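**From:** Josée Zacharias
**To:** trultley-users
**Date:** 10/12/2019
**Subject:** Re: [trultley-users] Restore test stops at the catalog step

> We moved our nightly backups to Trultley in September. The jobs finish clean, but when I restore to the spare server it stops while reading the catalog and says "entry not found." The source volume has 1,742 folders on it. Has anyone seen this? I'd rather not open a ticket if it's a setting.
>
> — Olow site admin

We had the same thing at Evangelista. It is a setting, at least it was for us.

The catalog is written at the end of each job, and the copy to the second site starts on its own timer. If the timer fires first, you get all of the data and yesterday's catalog. The job report won't show it. Look in the copy log for the line with the catalog date and compare it to the job date.
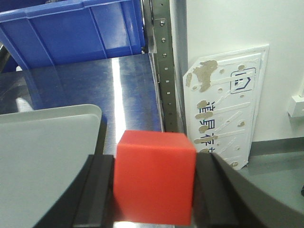

*Red cube between the gripper fingers.*

To fix it, go to the copy policy and change the start from "scheduled" to "after job." Then run one full job by hand before you try the restore again. An incremental won't rewrite the old catalog entries. Our full took 70 minutes on a 1,245 GB volume, so plan for that if your link is slow.

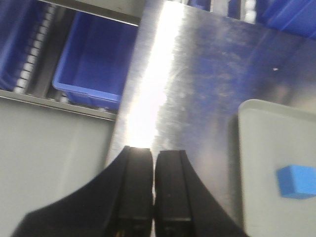 Retention is the other thing to check on the spare server. Ours was set to 33 days on the main site and left at the default on the spare, so it was pruning entries the main site still pointed to. Both ends have to match. A restore that ends with no error can still bring back nothing, much like the gripper here with its fingers almost shut and nothing between them, so open a few files from different folders before you call the test good.

If you use Zornstead for the server images, leave those jobs alone. They keep their own catalog and the policy change doesn't touch them.

Post the copy log lines if it still stops — only the part from the catalog step down, please, the full log is too long for the list.

Josée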